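Why Do Things Come in Packages?

Almost everything in a store is wrapped in something. Cereal comes in a bag inside a box. Juice comes in a carton. Even a pack of gum has paper around each stick.

A package has jobs to do. It keeps food clean, and it stops things from spilling or getting crushed on the way to the store. It also has room for words that tell you what is inside.

Long ago, people carried food in leaves, animal skins, baskets and clay jars. Later came glass bottles and metal cans. Food sealed in a can could last for years, so sailors and soldiers could take it on long trips. Plastic is much newer. Most plastic packages have been invented in the last hundred years.

Why are chip bags so puffy?

The gas inside a chip bag is mostly nitrogen. Nitrogen is already a big part of the air you breathe. Oxygen makes chips go stale, so the factory pushes it out and fills the bag with nitrogen instead. The puffy bag works like a pillow, too — it keeps the chips from breaking.

Hard or soft?

Packages can be stiff or bendy. Boxes stack well and have flat sides for printing. Bottles are good for liquids and powders because you can close them again. Packets are light and take up very little space in a truck. 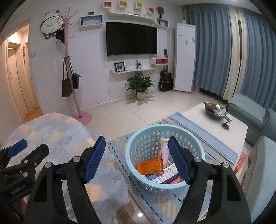 A packet, a bottle and a box in a blue plastic basket.

What happens afterward?

Cardboard can be soaked, mashed and made into new cardboard. Many bottles can be melted and used again. Snack packets are harder to recycle, as they are often made of thin layers stuck together. Check the rules where you live before you put one in the recycling bin.

Words to know
Nitrogen: a gas with no color or smell
Stale: no longer fresh
Recycle: to make something old into something new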